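Farstead open evening: two hours among the student robots
Filed under Visits, 12th November

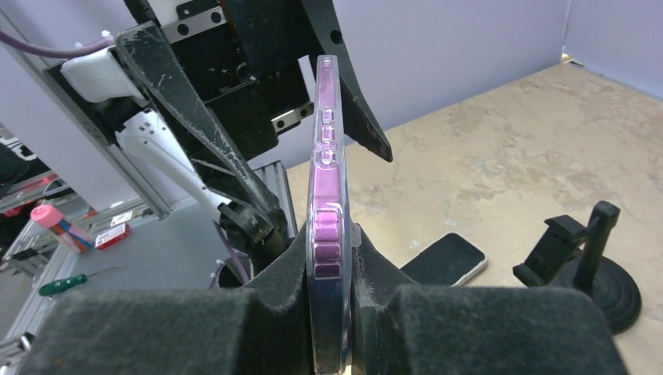 I went to the Farstead open evening mainly to find out whether the automation course has changed since the college rebuilt its workshops. The brochure says students "deliver industry-ready handling solutions" by the end of their second term. I have read that sentence, or one very like it, from four different colleges, and I wanted to see what it meant on a bench. The project nearest the door was phone handling: pick up a smartphone, stand it in a foam cradle, let go, do it again. The black foam is soft enough to forgive a sloppy approach, and it pinches the phone on both sides, so the job is easier than it sounds. What I liked was the state of the gripper. The flat side of one finger is scratched white along its length, and parts do not get like that from sitting in a display case. Somebody has been using this thing, and has hit something with it more than once.

The students call the project Follovlow. I asked where the name came from and got two different answers from two students standing next to each other, so I will leave that alone.

The pitch, as given to visitors, is that the arm learns the placing move from people guiding it by hand, and after enough guided runs it can do the move alone. They said they had 500 guided runs so far. I asked how many of those were thrown out as bad. There was a pause, and then I was told 400 were "clean." Fair enough, and I would rather hear that than the first number by itself. It should have been on the poster, though. The poster said 500.

I stayed long enough to watch the arm work unguided. It made the placement on the first try. On the second it came in a little off line, pressed the phone against the top of the foam, and a student stopped it. The third was good. The fourth was good but slow. Then a family with small children came in and the students went back to guiding it by hand, which looks smoother and gets more applause. Most visitors I spoke to in the corridor believed they had seen the robot doing it alone the whole time. I don't think anyone was trying to fool them. But a card on the table saying which mode was running would cost nothing, and I said so on the feedback form.

I also asked what happens with a different phone. The answer was that the cradle takes most phones, and that a new case means new runs, because the grip changes when the thickness or the surface changes. So the thing being taught is one move with one phone in one case. As a class exercise that is fine. "Industry-ready" it is not, and the students themselves did not claim it was. That word belongs to the brochure.

The second room had the Zistgate line, which is the older of the two projects and the one the college puts on its banners. It is a short conveyor with a sorting arm at the end, bought as a kit and put together by last year's group. It sorts plastic pucks by color. It did this without a mistake for as long as I stood there, and I found it much less interesting. The kit comes with the program. When I asked a student what would need changing to sort by size, he looked for the manual. A parent behind me said it was the most impressive thing in the building, so opinions differ.

Some practical points for anyone thinking of applying.

The course takes 36 students a year. There are two arms. Staff told me bench time is booked in slots of 30 minutes, and students told me that a good part of a slot goes on setting up after the last group. If your main reason for choosing Farstead is hands-on time, ask to see the booking sheet. I asked and was told it was kept online and could not be shown to visitors.

The coding is taught in the first term with no hardware at all. Two students said this was the hardest stretch and that people drop out then. I could not get a figure for how many.

The club is separate from the course and, from what I heard, better. It meets in the evenings, anyone enrolled can join, and it sent a team to the Ongart meet in October. They came home without a prize. The member I talked to spent ten minutes explaining exactly why, in detail, with a drawing on the back of a parking ticket: their arm lost its zero position after a power cut and they had no quick way to set it again. They have one now. It was the best technical conversation I had all evening.

The talk in the lecture hall ran long and was mostly about the building. Questions were taken on cards, and mine was not picked. It asked what last year's graduates are doing now. I have since sent the same question by email and will add the answer to this page if one comes.

Parking is free after five but the lower lot floods, so use the one by the sports hall. Coffee was in the foyer, and had run out by the time the talk finished. The next open evening is in spring, and the phone handling group told me they hope to have a second case working by then. I plan to go back and bring my own phone.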